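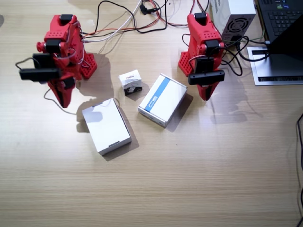
How do I clean the Kornar table without leaving marks on it?
Use a soft cloth and plain water, wipe along the grain, and dry it right away.

Kornar work table, by Clanon. Light wood top, fine straight grain, 61 inches long. It holds a laptop, the boxes from your last three orders and every cable you own, which we mention only to save you the trouble of finding out.

Assembly takes eight bolts and one person with patience, or two people without it. The wrench is in the bag taped under the top. Please look there before writing to Huguette Fortin in parts, who has heard from many of you.

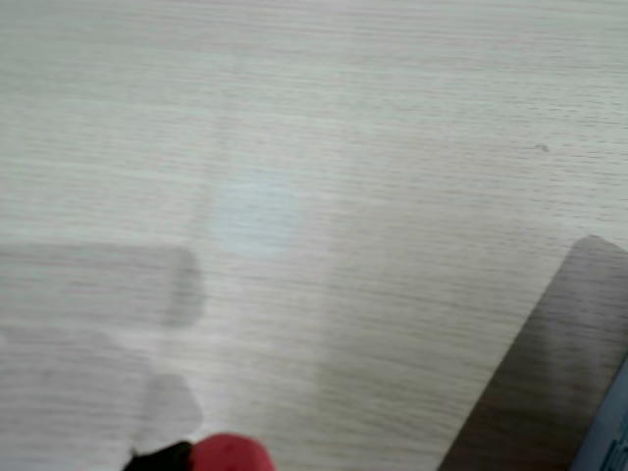
The finish is pale and will catch the light from a lamp or a window. If glare bothers you, turn the table or close the blinds — we can't do either from the warehouse.

Care: no bleach, no scouring pads, no hot pans. Cup rings are not covered by the warranty, and neither is your brother-in-law.

Warranty: 3 years on the top and legs
Ships flat in one carton
Spare bolts: ask for Huguette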